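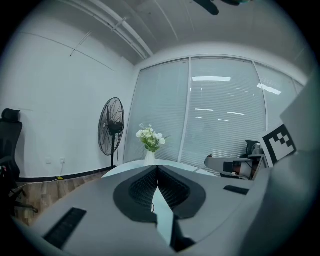 Leretti hand-held gripper, pair
Stock code 1801
Sold as a kit of parts, or built and tested by us
Collection from the Girnstead shared workshop, or by post

The Leretti is a gripper with a person on the end of it. You hold one in each hand, you do the job you'd like a robot arm to do later, and the recording goes off to whatever you are training. It was designed on a kitchen table by Roy Stockdale, who wanted an arm to lay that same kitchen table and didn't fancy typing in the position of every fork. The arm is still not allowed near the forks. The grippers came out rather well, and people kept asking for them, so we sell them.

They come in pairs. We will do you a single one if you have dropped the other, but you'll have to tell us how.

What you get

Two grey housings, left and right. They are printed in the workshop, and a pair keeps the big printer busy for 42 hours, which makes us unpopular with the chess-set people.
Four black fingers with a soft rim and a textured pad.
Two white marker cubes, with the markers already stuck on. We used to send the markers loose. We had a lot of emails.
Handles, triggers, linkages and a bag of screws, seven of which are the same length as each other and belong in the same place.
Wiring for the indicator lights.
A printed build guide by Marjorie Ellwood, who has put together more of these than anyone and writes as though she is standing behind you.

You'll need your own computer, your own small screwdriver and a clear evening. Two evenings if you have children or a cat.

About the fingers

The fingers are the part we are proudest of, and the part you'll wear out first. The rim gives a little when it meets something hard, and the mesh face stops smooth things sliding away. Cups are fine. Mugs are fine by the handle and a bit of a gamble by the body. Flower stems can be done, but you have to want to. Wine glasses we leave to you and your conscience.

With the trigger let go, the two fingers should leave an even V between them. If yours sit crooked, slacken both pivot screws, squeeze, and tighten again while squeezing. It's easier with a second person, and it's a good test of how well you get on.
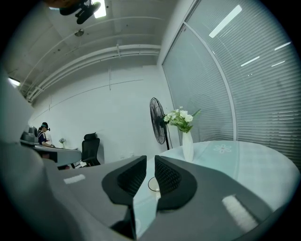
Spare fingers are sold in sets of four. Don't glue a split one. Branislav Michalík tried every tube on the workshop shelf, including the Tretell stuff that is meant to hold gutters up, and each repair turned the pad into something like a heel of old bread. Fit a new finger and move on.

Where to use it

Any room with a table in it will do. We like a round table for first attempts, because you can walk round it and there are no corners to catch your hip on while you're watching your hands. Put out two or three things of different heights and do the same dull job over and over. A cup moved from left to right is dull enough.

Things that have given our customers grief:
Tablecloths. They travel. Clip the cloth down, or accept that you are teaching the machine to drag the whole lot towards you.
Office chairs on castors. Push them well back before you begin, since you'll be looking at your grippers and they'll be waiting for your shins.
Glass tabletops and big windows. Reflections can muddle the tracking. Shut the blinds and see if it settles down.
Cables on the floor. You know about these already -- so did Roy.

Holding them

Elbows in, cubes clear of your sleeves. A marker that can't be seen may as well not be there, and a baggy cuff will hide one very neatly. Keep the two grippers a hand's width apart unless the job calls for them to meet. They weigh less than a bag of sugar each, and after twenty minutes you won't believe it. Put them down and have a biscuit.

The lights on the cubes should both be green before you start. If one isn't, push its plug in properly, then push it in properly again.
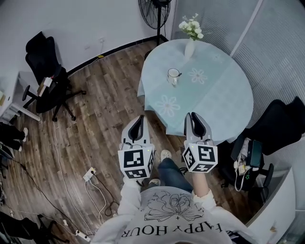

Does it work with my arm?

It has been used with the Pacheco bench arm that lives in our workshop, and with two home-built arms belonging to members. Shahram Hassanpour wrote the notes for all three and they go out with the kit. If yours is something else, write and ask. He likes a challenge, up to a point, and will let you know when you've reached it.

The grippers don't come with an arm. We mention it in a paragraph of its own on account of a very polite gentleman who waited a fortnight for the rest of his parcel.

Prices and waiting

Kit of parts, pair: £200
Built and tested, pair: please ask, as it depends on Marjorie's mood
Spare fingers, set of four: in stock
Spare marker cube: in stock, white only

The July batch has gone. The next one is on the printer now and will go out in order of asking. To get on the list, leave your name at the front desk with Marjorie Tunstall (the other Marjorie; she does the post and won't discuss screws).

Page last changed August 2021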